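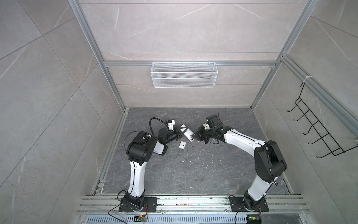 Hanging storage! I have become a complete bore on the subject and I'm not sorry. A small space with a floor you need to keep using is the perfect excuse to put everything on the walls. The white mesh basket hooks right over the crossbar at the back, no drilling, no glue, and it goes so well with the gray marble look. 1/

Second favorite is the wire rack with the upturned hooks. A thin black line against all that pale gray, I love it. Anything with a loop or a hole in it can live on one of those. I found mine in a bargain bin in Troltunport back in April and should have bought 3. 2/

Color matters more than I expected. Two finishes is my limit for a small space – one white, one black – and the silver of the metal frame gets to be the neutral. 3/
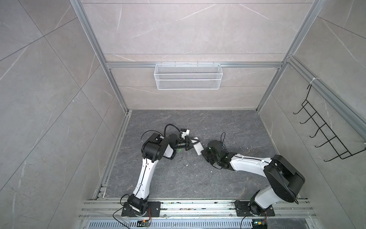
Same goes for how you fasten things. I've tried fancy clamps, I've tried those sticky pads that let go at 3 in the morning, and I keep coming back to the plain cable tie. A bag of 1,000 will last me until I retire. Pull it snug, trim the tail, done in 10 seconds. 4/

If you change your mind, snip it and move the rack along. I've rearranged my own walls at home nearly 18 times and there isn't one hole to fill! 5/

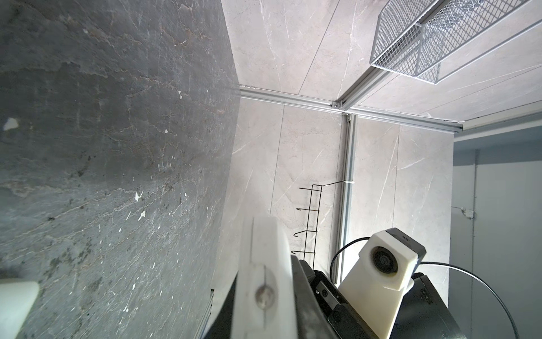 Black rack, white cable tie, pale marble. Swoon.

Next up is the floor. Dark stone is gorgeous and it shows every single white crumb, so I want a little brush that can hang up with everything else. Tell me your favorites, the smaller the better! 6/6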